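Print | E-mail this article

Paper and card sheet

A sheet is a flat piece of paper or card cut to a set size, usually with four straight edges and square corners. It is the most common form in which paper is sold for writing, printing, drawing, wrapping and sign making. Material sold on a reel or roll is called web paper until it is cut.

Paper and card

The line between paper and card is a matter of custom. In everyday speech, paper bends under its own weight when held by one edge, and card stays mostly flat. Trade usage goes by weight. In the United States the basis weight is the weight in pounds of 500 sheets at the standard uncut size for that grade. The uncut size differs from grade to grade, so a 65-pound cover stock is much heavier than a 65-pound text paper. Most other countries use grams per square meter, which can be compared directly across grades.

Thickness, called caliper, is measured separately. A bulky, lightly pressed sheet may be thicker than a heavier one that has been pressed hard between rollers.

Sizes

The usual office size in the United States and Canada is letter, 8.5 by 11 inches. Legal size is 8.5 by 14 inches and tabloid, also called ledger, is 11 by 17 inches. Most of the rest of the world uses the A series, in which each size is half of the one before it and has the same proportions. Index cards are sold in their own sizes, the smallest common one being 3 by 5 inches.

Cutting

Sheets are cut from the reel by a rotary knife and then trimmed in stacks by a guillotine cutter. A handmade sheet that has not been trimmed has a thin, uneven border called a deckle edge.

Paper has a grain, the direction in which most of the fibers lie. It tears and folds more cleanly along the grain than across it. Card that is going to be folded across the grain is usually scored first, or the outside of the fold may crack. When paper takes up moisture from the air, it swells more across the grain than along it, and a sheet that is damp on one side will curl.

Local manufacture: the Grimer mill

The Grimer mill at Plastville made writing paper and, later, white card for shop signs and school use. It began with a single machine and supplied stationers in Plastville and Tisisham. Its card was sold under the name Tefera in 2 weights, the lighter meant for labels and the heavier for display. Both were uncoated and took pencil and poster paint well, but ink tended to spread along the fibers if the pen was held still.

The mill's surviving sample books are kept in the town library at Tisisham. They contain 2,267 mounted sheets, most of them white or cream, with the weight and batch written in pencil on the back. The older books have yellowed at the edges. A few pages are missing from the second volume, and the batch numbers in it do not run in order. The books may be seen on request, except in June, when the reading room is closed for cleaning.

Storage

Sheets keep best flat, in their wrapper, away from damp and direct sun. Stacks stored on end will bow over time. Papers made with acid sizing or a large share of untreated wood pulp turn yellow and brittle, and newsprint does so within months in strong light. Alkaline papers last a good deal longer and have been the norm for office use since the late twentieth century.

Whiteness and appearance

White paper gets its color from bleached pulp, mineral fillers such as calcium carbonate and, in many grades, optical brighteners. Brighteners absorb ultraviolet light and give off blue light, so a brightened sheet may look bluish by a window and duller under a lamp. A matte sheet scatters light in all directions and looks much the same from any side, while a coated one can show glare. Apparent whiteness also depends on what surrounds the sheet. A white sheet set against shadow looks brighter than the same sheet on a pale desk, and the difference is strongest along the cut edge. The sheet of paper or card angling in from the left in the picture has this look, its straight edges bright against the shadows. Paper and card are hard to tell apart by eye in such a view, and handling is the surer test.

See also: Basis weight; Deckle edge; Index card; Paper grain

Last revised 20 August 2024

Print | E-mail this article 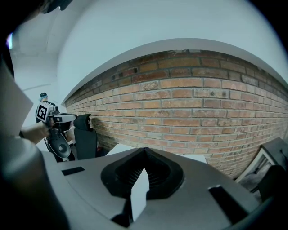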